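Noise from Hard Floors in Shared Study Rooms
Student project report
Sotiris Tsakiris
2026-10-27

1. Background

The Ternness building has hard flooring in most of its study rooms. Complaints about chair noise reached the building office throughout March, mainly from the lower level. The project compared three ways of reducing that noise: felt pads, rubber caps and a change of floor covering.

2. Method

Tests were carried out in one room with the door and windows shut. A stacking chair was pulled 138 cm across the floor at a steady walking pace. Each treatment was given 49 pulls, and the peak level of each pull was read from a Brako sound meter on a tripod. Background level was recorded before every set. Sets in which the ventilation changed speed were discarded and repeated.

The felt pads were Fluko self-adhesive discs. The rubber caps came from Mavromatis and were pushed on by hand. For the third treatment, loose carpet tiles were laid over the hard floor and taped at the joints.

3. Results

Untreated legs gave the highest peaks and the widest spread. Felt lowered the peaks at first, but grit collected in the discs and the later pulls were louder than the early ones. Rubber caps were quiet once moving and squeaked at the start of a pull. Carpet gave the lowest readings and the smallest spread. It also cut the sound of dropped pens and books, although this was not measured.

4. Cost

Carpet tiles for the test room were quoted at 984 euros, without fitting. Felt pads are far cheaper but need replacing every 4 months at the present level of use.

5. Limits

Only one chair type was tested. Nobody sat on the chair during the pulls, so the effect of load is unknown. Tennis balls cut to fit over the legs are common in schools and were left out for lack of time. They should be included in any further work.

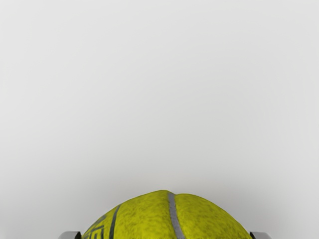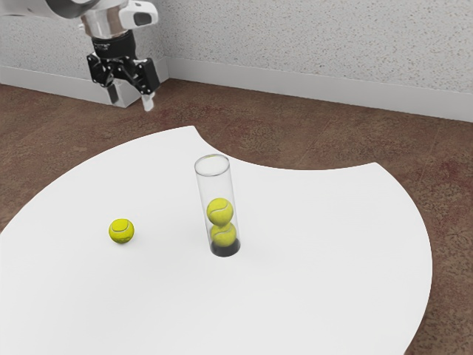

Figures 1 and 2. Computer renders: tennis ball (Figure 1); carpeted floor with white table (Figure 2).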